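The Door Problem

At Vilteo, the planning group spent most of the spring on cabinet doors. There were other things on the list, like pouring, stacking and wiping down a counter, but the doors kept failing and the doors kept getting moved to the top.

A door is hard for planning software in a way a cup isn't. When an arm picks up a cup, the cup goes wherever the gripper goes. A door only swings one way. Once the fingers close on the handle, the whole arm has to follow an arc set by a hinge the robot can't see very well, and if the software has the hinge off by a little, the arm pulls against the door instead of along with it.

"Our first planner treated the handle as a point to reach," says Viorica Obradović, who leads the group. "It got there fine. Then it made a plan for the pull as if that were a separate job, and half the time the arm was already bent the wrong way to finish it."

The fix was to plan the two parts together. The new tool, which the group calls Plandgate, starts from the end of the motion. It picks a handful of ways the arm could be standing when the door is open, works back along the arc, and throws out any grip that would run a joint into its limit on the way. What's left is usually a short list. The base is then parked where the best of those grips can be reached.

Mimoza Spahić wrote the part that guesses the hinge. It begins with what the cameras report about the door's edges and then corrects itself during the first bit of travel. If the wrist feels a sideways push, the guessed hinge moves over and the rest of the arc is drawn again. She set the controller soft in that stretch, so the arm gives a little while the numbers settle – stiff control was faster on paper and bent two handles on the bench in the lab.

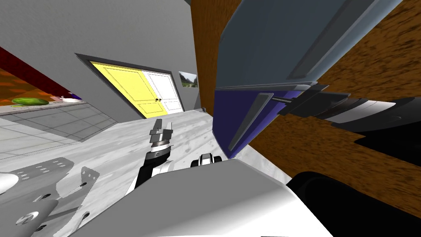
How does the software know when to let go of the handle?

It compares the door's angle with the angle the next step needs. If the robot only has to reach inside with its other arm, the first arm may keep its grip the whole time, and the planner counts that arm as taken until the reach is over.

Nearly all of this is worked out in simulation first. The team keeps a set of 62 kitchens with different layouts, door widths and handle shapes, and each change to the code is run against them overnight. The last full run before the June release had 1,217 door attempts in it. Korkor Sulemana, who looks after the test runs, reads the failures in the morning and sorts them into four bins: bad perception, bad grip, bad path and bad luck. The last bin is supposed to be empty. It gets used when a log makes no sense, and those logs go to Zineb Alaoui.

Alaoui built the replay tool, Naseri, after getting tired of reading joint angles in a spreadsheet. It lines up what the planner believed with what the simulator knew and lets her step through both. Most odd cases come down to timing. A camera update arrives up to 4 frames late, the planner thinks the door is where it used to be, and the arm corrects for an error that has already gone away.

Moving the same code to a real arm has been slower. Simulated hinges are smooth, and old kitchen hinges stick, then jump. Zorica Stojanovska has been adding friction to the simulated doors in uneven patches to match what she measures at the Plekidberg test flat. With her doors in the set, the success rate dropped, and the group left it that way. Spahić is now rewriting the correction step so that a sudden jump isn't read as a hinge in the wrong place.

Drawers are next. They move in a straight line, and Obradović expects them to take less time, although she said the same thing about doors.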